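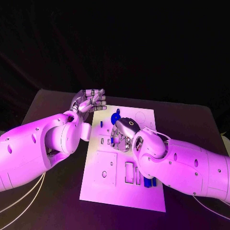 ## 3.2 Table, board and lighting

**Figure 3.** The work area under magenta light: white board, dark tabletop, black background.

The same table was used in all lighting conditions. Its top is dark, and the white work board lies on it. We chose a white board for two reasons. Small parts tend to stand out on it under ordinary room light, and it takes on the color of whatever light falls on it, which makes a change in lighting easy to check by eye. In Figure 3 the board has turned a pink-violet while the background stays black.

The background was kept plain in every condition. In early trials at the Plostlow workshop we worked in front of a shelf wall, and the edges of the shelves were hard to tell from the far edge of the table once the room light was off. With a black background the table edge is the only long line at that height. We did not test other background colors.

Three lighting conditions were compared: neutral white, amber and magenta. The lamps were set to 1000 lux at the center of the board for neutral white. For the two colored conditions we kept the lamp positions and did not try to match brightness, so any difference between conditions includes a difference in light level as well as in color. The meter was read before each session and again at the end, and sessions with a drift of more than 33 lux were left out.

The parts came from the Floltitz small-parts set, which holds 156 pieces in pale, blue and red plastic. Pieces were placed on the board a few at a time and taken off again before the next were put down. Pale pieces were expected to be the hardest to find under magenta, as both piece and board would shift toward the same color. Red pieces were expected to lose contrast as well, though less so.

Shadows turned out to matter more than we had planned for. Anything held over the board blocks part of the light, and under a single strong color there is little fill from the rest of the room. Ildikó Kozma suggested marking each piece as "open" or "shaded" at the time of placing, and this was done from the second session on. The first session has no such marks and is reported separately in Table 2.

The board was wiped between sessions with a dry cloth. Scratches were noted on a paper plan kept by Sibusiso Masilela, and the board was turned over once, in December, when marks near the middle began to be mistaken for parts.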